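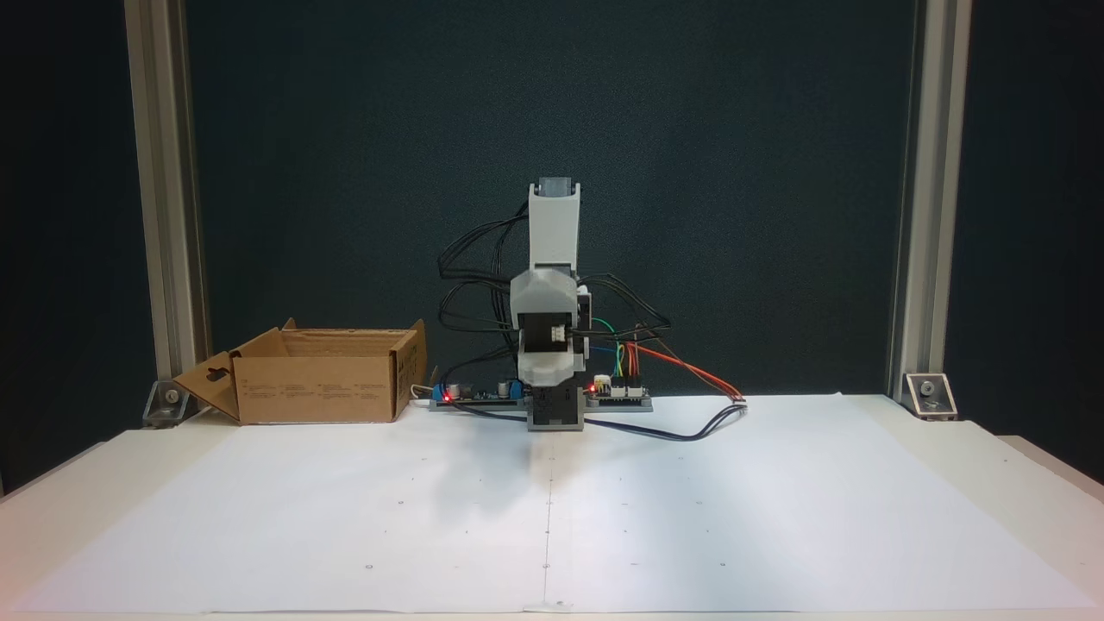
A small desktop robot arm with its cables and control board.

Trovden opens its passenger messaging service to smaller coach operators

Trovden, the company that sends travel messages for ferry and coach operators, will open its service to firms with fewer than 20 vehicles from December. Until now the company accepted only operators with larger fleets, and many small firms had to inform their passengers by telephone or with a notice at the stop.

The new offer is called Trovden Local. It sends a text message or an email when a departure is late, when a stop is moved, or when a seat on an earlier coach becomes free. Passengers choose the channel at the moment of booking and can change it later with a link in each message. An app is not necessary.

The first operator to use it is Prokham Coaches, which tested the service on its coastal routes during the summer season. In the test, 3,001 passengers agreed to receive messages, and the operator sent them news of 169 changes to the timetable. Most of these were delays caused by roadworks on the harbour road.

"Before, our office had the same conversation all morning," said Angharad Wogan, operations manager at Prokham. "People called to ask if the coach was late, and while we were answering them we could not call the driver. Now the message goes out first and the telephone is much more quiet."

She added that not everything went well in the beginning. In the first weeks some passengers received the same message twice, once from the old booking system and once from the new one. The old messages were then switched off. Prokham also asked for shorter texts – the first versions were too long to read on a small telephone while carrying luggage.

Trovden says that operators can write their own texts and keep them in several languages. The message is sent in the language in which the ticket was bought. There is also a quiet period at night, when only cancellations for the next morning are sent.

Chaimae Zerouali, who leads the product team at Trovden, said that small operators had asked for this for a long time, but the connection to their booking systems was difficult. "Many of them have a system which was made for them by one person many years ago," she said. "We had to find a way to read the timetable from it without asking them to change everything."

For this part of the work Trovden uses a connector made by Asteck, which can read the timetable from a simple spreadsheet. Operators who already use the Gaber booking system do not need the connector.

The price begins at 800 messages per month in the basic package, with an extra charge for each message above this number. Emails are not counted. Contracts are monthly, and an operator which runs only in summer can stop the service in winter and keep its texts and settings.

Registration is already open on the Trovden website. Prokham will extend the service to its school holiday excursions in the spring, and it is considering messages for lost property as well.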